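实验记录本 双臂工位 右臂停机

6月,下午班

接着上一页写。猫砂盆清理这个任务上午跑得还算顺,下午开始右臂频繁报过流,停了4次,最后一次直接掉使能,前臂往下沉了一截,夹爪磕在深色收集桶的桶沿上。左臂没有报警,保持原位。按了急停,等母线电压掉下来才伸手进去。

桶没裂,桶沿有一道浅印。夹爪指尖摸了一遍,没有松,暂时不换。砂盆位置没动过,不用重新标定。

先怀疑线。右臂那根外走线是上个月从Steinbach的短线换成长线的,绕肘部外侧有一个大弯,当时图省事没加固定点。手动拖动右臂,肘关节转到接近65度的时候能感觉到线在拽,松手后会回弹一点。把线临时从扎带里放出来再拖,阻力没了。

再看日志。过流都出在肘关节,都在右臂往桶上方回撤的那一段,腕部和夹爪的电流正常。Dutlow控制器的过流阈值设的是3000毫安,这个值没人改过。掉使能那次,报警之前编码器读数跳了一下,说明除了阻力,接头那边可能也有接触不良,这两件事要分开查。

恢复上电后低速跑,两臂都伸到台面上方,左臂在盆上,右臂在桶这边。

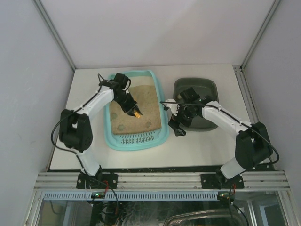

第4册 第65页

低速跑了约15分钟,没有报警。但这不能说明问题解决了,低速下肘部电流本来就小,下午出事的时候是全速。全速今天不再试。

另外记一个安全上的问题。掉使能以后前臂会自己下沉,说明肘部抱闸没有及时咬住,或者压根没收到信号。Pesutlow那版固件的说明里写的是断使能先抱闸、后断电,现在看顺序可能反了,要拿示波器量一下抱闸线和使能线。量完之前,两臂通电时手不要放在夹爪下面,捡东西、摆盆都先按急停。上午有人通电时直接伸手去扶桶,以后不要这样。

左臂和右臂固件版本一样,所以左臂也按有问题处理。

待办:
右臂肘部外侧加一个走线固定点,弯留够,不要再靠扎带硬拉
拔插肘部编码器接头,看针脚有没有退针
量抱闸时序,左右臂都量,波形存到Bondska项目目录下
掉使能那次的日志单独拷出来,别被滚动覆盖
查一下有没有合适长度的备用线,没有就下单

阈值先不动。之前有人提过调高一点就不报了,我不同意,线在拽的时候把阈值调高,下次坏的就是减速器。

收工前总电源已断,右臂挂了停用牌。明早先量抱闸,量完再装固定点。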